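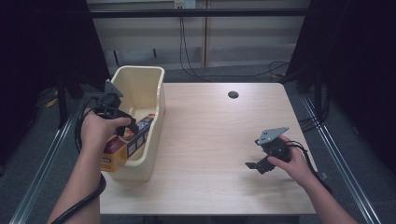

Macarena Garrido told the spring meeting she'd expected to hate it, and that what she minded in the end was the hour it took her shoulders to stop feeling like somebody else's. I've been thinking about that ever since, as I had much the same thing in my first fortnight on the tables, and I know a few of you on the afternoon shift are still in the thick of it.

For anyone who has been away on leave (welcome back, we missed you), the packing room at Turora has been changing over since January. The plan is for the Sultia arms to take on the small-carton work, the sort where a box goes into a bin and then another box goes into another bin until it's time for lunch. Before the arms can do any of that they need to be shown how, and the showing is done by us, with a hand-held gripper in each hand, at a table, picking up cartons and putting them in tubs the way we'd want them put. There are 7 of us signed up for it so far, and room for more if you're curious.

A few things people have been asking me in the lunch room. Yes, the table sessions are paid at your normal rate, and the time counts toward your hours exactly as a shift on the line would. A session is 50 minutes and then you stop, even if you're in the middle of a good run – Qian was very firm on that, and I'm glad of it, because the grippers feel like nothing when you first pick them up and like a full kettle by the end. You don't need to be fast. In fact the slower ones among us have had the nicest comments back, which pleased me no end after all my years of being told to hurry along.

The harder question is what happens to the line jobs, and I won't pretend I can answer all of it. What we have in writing is that nobody on the current roster loses hours before the next agreement is signed, and that the 5 new checking positions in the Suketti building will be offered to packing staff first. Some of you feel that's a fair start and some of you feel it's pretty thin, and both views were put at the meeting with a good deal of colour! I'd like the training for those positions to begin well before the arms do, and I'll keep saying so until I see a timetable.

If you'd like to try a session, put your name on the sheet by the tea urn. Short sleeves are best, and do stretch your wrists first.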